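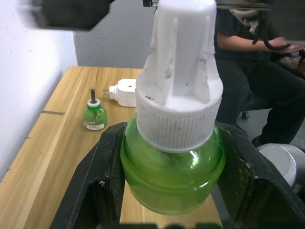

A green bottle held in a gripper, with a mosquito-repellent refill and its plug-in heater on the table behind.

Household chore automation

Household chore automation is the business of getting machines to do the small jobs people do at home without thinking. I've kept this entry up for the Plusus wiki since July, and the question I get most is whether robots can do chores yet. My answer is some of them, slowly, if you set the table for them first.

Vacuuming got solved early (well, mostly — mine still eats socks). Anything with two hands is another story. Think about opening a bottle. One hand holds, the other grabs the cap and turns, and you squeeze just hard enough on both sides that nothing slips or buckles. You learned that as a kid and never thought about it again!

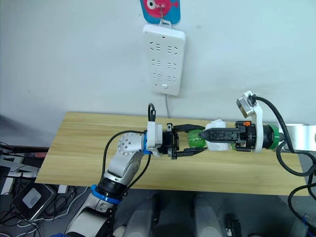
Two-arm work is where most of the effort goes now. The arms have to agree on where the object is, and a small error in one shows up as a twist or a tug in the other. Soft plastic makes it worse, and so does anything see-through, which depth cameras tend to read badly.

Testing

The Munum list, which I like because it's so boring, has 127 chores on it, from folding a dish towel to changing a refill. A machine gets 200 tries at each. Jiltel, the older list, asked for 1000 and hardly any team finished. Xenos scores only nine chores but moves the objects between tries, and scores drop like a rock when that happens.

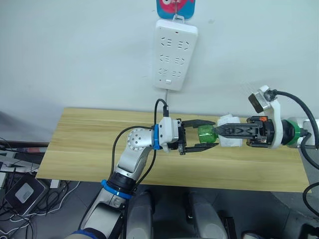 Two arms meeting over a board, one gripping a wrapped green bottle and the other open at its neck.

Shop floors

Factories have it easier. Parts show up in the same spot all day, and a fixture can do the holding. My kitchen has no fixtures — it has a drawer I can barely close.

See also: Bimanual handling, Grippers, Refill changing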